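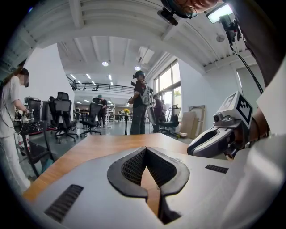
Search this site Search Go

The Nornham seed library is moving, and I for one am thrilled! If you've ever tried to get into the old spot on Villalba Street on a rainy Saturday, you know why (one door, one narrow hallway, and everybody's umbrella dripping on the bean packets). Starting in February the whole collection goes to the ground floor of the former Bondura shoe store, right across from the bus stop.

I stopped by last week to talk to Reshma Motaung, who has been running the swaps for as long as I've been going to them. She told me the library now holds 2,000 packets, most of them saved by people in town. Tomatoes are still the big draw, but she's been getting a lot of squash lately, and she'd love more flowers if you have any drying in the garage right now.

"Please write the year on the envelope," she said. "I can work with bad handwriting. I can't work with no year."

Guilty! I went home and found a jar of what I think is dill.

The new lease runs two years, and the rent is 300 dollars a month, paid out of the spring plant sale.

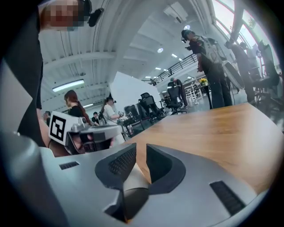
Borrowing stays free, and the limit goes up to 14 packets per household each season – that's a nice bump for anybody with a bigger yard. You still don't have to bring seed back if your crop fails. Mine failed twice in a row thanks to the groundhog, and all I got was sympathy and another packet of peas.

Eduardo Layug is building the new drawers and says they'll be labeled by planting month this time, so no more digging through the whole alphabet for something you can sow in October. Agustina Painemal will be teaching her seed cleaning class again too, and I really do recommend it, even if you come home with chaff in your hair. Sign up at the front desk, since she doesn't do email.

The last swap at the old place is this month, same hours as always. Bring your own envelopes – they ran out last time and I ended up carrying marigold seed home in a glove.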